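Jernow clean vans project: progress report to the Civis fund
16 October 2023

Hello all,

Time for the half-year catch-up on your grant, and I'm pleased to say there's a lot more to tell you than there was in June. I've kept it in the same order as the application form so you can tick things off as you read, and I've put the money bit near the end as usual.

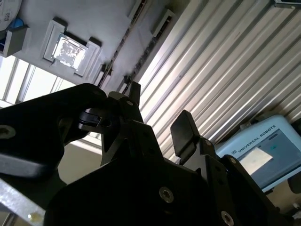
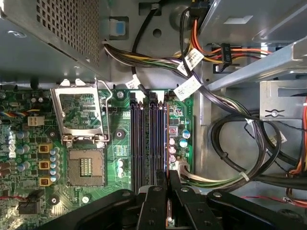
Black gripper in both; open computer case and motherboard in the second.

Vans fitted so far

When you gave us the go-ahead, the plan was to put exhaust monitors on 48 delivery vans working out of the Jakiver depot, all of them diesel and all of them doing proper stop-start town rounds. We've now got monitors on every one of them. The last few took ages, as they were the older long-wheelbase ones and the bracket we'd ordered fouled the spare wheel carrier (a morning with a tape measure before ordering would have saved me three weeks, and I've learned that one). The garage ended up bending up a new bracket that sits further forward, and we've switched the whole lot over to it so there's only one pattern to keep spares for.

The monitors log nitrogen oxides, exhaust temperature and engine speed while the van is out. They send everything home when the van gets back to the yard. If a van stays out overnight we get two days in one lump, which confused the charts for a while! That's sorted now.

What the readings say

We have 192 full days of readings that I'm happy to stand behind. I threw out quite a few more, mostly from the first month, when the sensors were still being set up and some of the clocks were an hour out. I'd sooner give you a smaller pile I trust.

The main thing is that the vans are much dirtier on short hops than on the ring road. You'd expect that, but the size of the gap surprised me. A van that has been parked up for a while and then does a string of quick drops never gets its exhaust hot enough for the clean-up kit to do its job, and the readings stay high for most of the round. The same van sent out to the villages looks perfectly respectable by the second drop. Two vans were high on every kind of round, and both have gone in to have their dosing systems looked at. One is back and reading normally. The other is waiting on a part.

Changes to the rounds

Off the back of that, the depot has agreed to try shuffling the rounds. Vans now do the far drops first and the town centre afterwards, so they arrive warm. It doesn't work for every customer (the bakeries want their things first thing and I can't blame them), but it does for plenty, and the drivers have been very decent about it. A few have told me they prefer it, as the traffic in town has eased off by the time they get there.

I haven't got a before-and-after figure yet and I don't want to guess. We need some cold weather in the readings first.

The Xiao software

You asked last time whether we'd sticking-plastered the old spreadsheet or moved over properly. We've moved! Everything now goes through Xiao, which draws a simple page for each van and flags anything odd. It's still slow to load on the depot computer, and the export to the format you asked for drops the units off the temperature column, so for now I'm adding them back by hand. I've asked for a fix and been promised one.

Money

We're under on fitting and over on brackets, for the reasons above. The net result is that we have £600 left in the equipment line. I'd like to move it across to sensor replacements, as the probes don't love road salt and I'd be amazed if they all got through the winter. Could you let me know if that needs a form or if an email will do? Nothing else has shifted from the budget you approved, and the receipts are in the shared folder.

Still to do

The noise side of the work hasn't started. I know it was meant to be under way by now, but the brackets ate the time I'd set aside for it, and I'd rather begin it properly in the new year than rush it. The drivers' leaflet is written and is with the printer. I also owe you the list of van ages and mileages, and you'll have that with the next batch of readings.

Do ring if any of this needs more explaining. The yard number is still the best way to get hold of me before lunch.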